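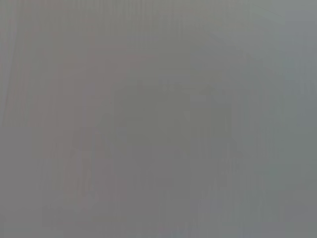

*Gray, greener toward the middle, a touch of pink on the left.*

I went into Fothergill Paint & Hardware in Ultstead last March for one quart of trim paint and came out over an hour later with the wrong finish and a whole lot of opinions about off-white. That was the tint counter's fault. The woman who runs it has been mixing paint there for 27 years, and if you ask her a question while the shaker is going she'll hold up one finger, wait for it to stop, and then give you the full answer. I loved it. I asked if I could come back with a notebook, and she said sure, but come at opening, before the contractors clear out the five-gallon buckets and leave her with the people who can't decide.

I'm one of the people who can't decide, so I took that personally.

She started at the store in the garden department (hoses, mostly, she says, and one terrible spring of tomato cages) and moved indoors when the man who mixed the paint went off to drive a delivery truck. She had a single afternoon of training. "He showed me where the colorants were and how to clean the nozzle, and he said if it comes out pink, you hit the wrong button," she told me. "Then he left. I made a lot of pink."

Back then there was a fat binder of formulas and you did the dispensing by hand, pulling each colorant up to a notch and letting it go. You could be one notch off and not know until the customer came back with half a dining room done. These days the machine reads the formula and squirts it all in by itself, and the color reader will look at anything flat and dry and give her a starting point. She puts a lot of weight on those words, starting point. "People think it's a copier. It gets you into the neighborhood. After that I put a dab on the lid, dry it with the hair dryer, hold it up to your chip, and go from there."

The hair dryer is hers, from home. It's pale blue and has paint on every inch of it.

I asked what people bring in to be matched, because I'd been imagining chips of old siding. She gets those. She also gets bathrobes, dog collars, a slice of ham (he wanted it for a powder room, and she did match it, and she said it came out lovely), the inside of a seashell, one half of a broken plate, and phones. So many phones! "They hold up the phone and say, this color. And I say, turn your brightness down, and now it's a different color. Turn it up, it's different again. Which one do you want? I don't mean it in a snotty way. I really do need to know."

She told me about a couple who drove in with an entire closet door in the back of a pickup. They'd run out of paint with one wall left and had no can, no receipt, no name for the color. She went out to the parking lot with the fan deck and found it in a few minutes. It was a Brellon color from an older line that hasn't been on the rack in ages. She still had the formula, because she never threw out the binder. It's under the counter, behind the stir sticks, and she let me look through it but she didn't let me carry it anywhere.

The Brellon rack by the door holds around 700 chips, and I wanted to know which ones go. She laughed at me. "Twelve," she said. "I could stock 12 of those and the rest could be wallpaper." Most of the 12 are whites. A couple are what she calls the oatmeals. There's one navy, there's one green that everybody wants on a front door, and the remainder are grays.

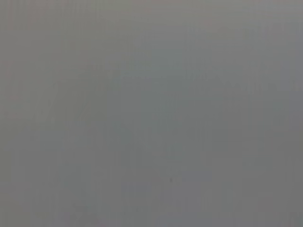 *More gray. A little beige up top, green-gray through the middle.*

We spent a long time on grays. Mostly that was me, I'll admit it. My hallway is on its third one and it still looks like the inside of a filing cabinet. She asked me a string of questions like a doctor would. Which way does the window face? What's the floor? What kind of bulbs? Is there a big tree outside? I hadn't thought about the tree. I have a maple right up against the glass, and she just nodded slowly, as if I'd told her I smoked.

"There's no plain gray in a can," she said. "I make it out of black and then something. Sometimes yellow, sometimes a drop of red, sometimes blue. On the chip you can't tell. Then you paint four walls of it and they all bounce off each other and now you've got a purple room, and you're back here telling me I mixed it wrong." Did she ever mix it wrong? "Oh, sure. But when it's wrong it's usually wrong so bad we both laugh."

Her advice for my hall was to quit looking at the chip on the counter, take it home, tape it up next to the baseboard, and walk by it for a few days without stopping to stare. She's got a thing about staring. You get used to whatever you stare at, she says, and then you can talk yourself into anything. She'd also like it known that painting a small sample square on top of your old color tells you next to nothing. Put it on a piece of white poster board with a border left around it, two coats, and move the board around the room. I've seen that tip in magazines and ignored it every time, but it's harder to ignore from someone holding a mallet.

The mallet is for lids. She closes every can herself and she's fussy about it, going around the rim in little taps, opposite side to opposite side. There's a screwdriver on a string for opening them, and I got a short talk about screwdrivers too. Use the key, she said, the keys are free, take two.

I asked about the worst day. She didn't have to think. It was the time the clamp on the old shaker let go with a gallon of barn red inside. (The new shaker is a Vulovik. It has a door. She patted it when she told me this.) The red went up the wall, over the key-cutting machine, and onto a display of wind chimes, and for weeks after that she'd find a speck of it somewhere new. "I found some in my lunch bag. And it was the expensive exterior kind, so it's never coming off. Go look at the ceiling tile by the restroom." I went and looked. It's there all right, a nice strong red.

What about the best day? That one took her longer. She rang up somebody's sandpaper while she thought about it. Then she told me about a man who'd come in with a wooden toy wagon he'd had as a kid. The paint was down to a patch the size of a thumbnail under the axle. He wanted to fix it up for a grandchild. The reader couldn't do anything with a spot that small, so she did it by eye over 6 tries, writing each one down on the back of a receipt, and he stood there the whole time and wouldn't let her hurry. He came back in the fall with the wagon done and left it on the counter for an afternoon so people could see it. It was a yellow, she said, but a brownish one, sort of like mustard when it's been in the fridge door too long. She still has the receipt. It's in the binder.

I wondered if her own house was painted in some wild scheme. It's white, all of it, one of the 12, and she wouldn't tell me which. Her sister picked it. "I look at color all day. I go home and I want to look at the television."

We got interrupted a lot, and I didn't mind, since the interruptions were half the fun. A kid wanted black chalkboard paint for a bedroom ceiling and she asked him three times how he planned to reach it to draw. A contractor put down a lid with a dried thumbprint of paint on it and said "two more of these," and she read the thumbprint and got started without another word between them. A woman in gardening gloves wanted to know if leftover paint from before her kids were born was still any good. (Open it and smell it. If you have to ask, it isn't. If it froze in the garage and looks like cottage cheese, it really isn't.)

Before I left she mixed me a quart for the hall. She knocked the blue down, put in a hair more yellow on account of the maple, dabbed it on the lid, and ran the dryer over it. I said it looked the same as the last one. She said yes, it would, in here, under these lights, and to go home and do the poster board.

The poster board's been leaning against the baseboard since then. I've moved it twice. My husband says it's fine, and I'm trying hard not to stare at it.

*Fothergill's tint counter opens with the store and shuts down half an hour before closing so she can clean the nozzles. Please don't come in at twenty-five minutes to.*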